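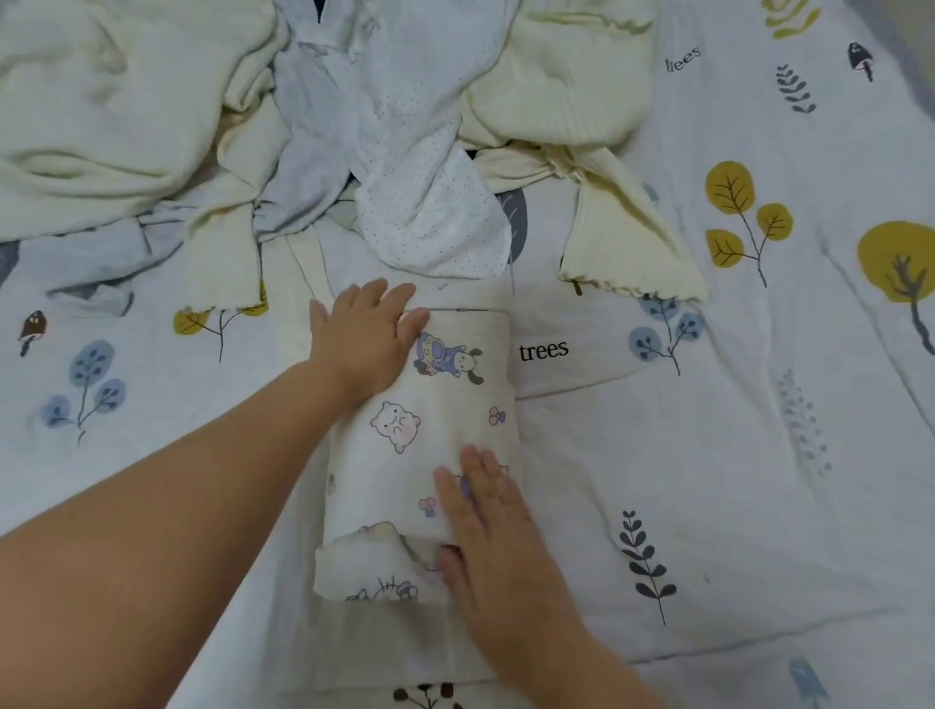
Rosalba Pellegrini spent most of last winter watching people fold their own laundry. She works on manipulation at the Delville lab, and her group's paper, out in July, asks a narrow question: when a robot learns to fold clothes from recordings of people, does it matter how the recordings are cut up before training?

"Everybody in this area argues about how much data you need," she says. "We had a fixed amount and we wanted to know what to do with it."

The recordings, a set the group calls Tondier, came from 23 households. People worked on whatever surface they normally used, which often meant the bed. They were asked to do their laundry at their usual speed and given no instructions about method. Pellegrini says that last part caused some grumbling in her own group.

"Two of my students wanted a standard fold. I understand why. But then you have a robot that knows one fold and one table."

The usual practice is to train on a whole garment from start to finish. Her group cut each recording at the points where the hands changed what they were doing – taking hold, lining up an edge, pressing flat, letting go – and trained on those shorter pieces. A second, smaller model, named Arain, learned to put the pieces in order.

Finding the cuts was the slow part. The first version looked for moments when both hands stopped moving, and it did badly on anything with a fastener.

"A zipper is a terrible case. One hand is holding the cloth and looks like it's doing nothing, so the software says, fine, new step. But that hand is doing half the job. If you let go, the two sides come apart and you can't get the pull to run." 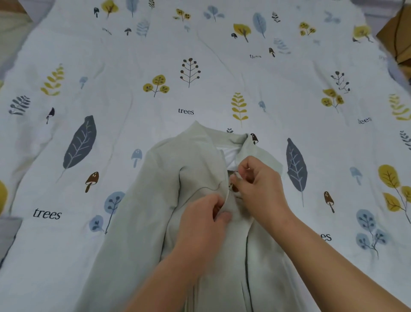 They ended up treating a holding hand as active for as long as the other hand was working on the same garment. That one change, she says, helped more than anything they did to the model itself.

In the final tests the two-arm robot completed 89 percent of folds on shirts and pants it had not been trained on. Jackets were worse, and she is careful not to oversell them. It took 4 people to label the check set by hand, and they disagreed most often about jackets too.

"If the people can't agree where closing ends and smoothing begins, I'm not going to be hard on the robot."

She is also frank about speed. The robot needs some 4 minutes for a shirt. A rival method from a group in Grisasberg is quicker, though it starts with the shirt already spread out, and Pellegrini's starts from a pile.

The next round of recording will add bedding. She has asked for fitted sheets to be left until the end.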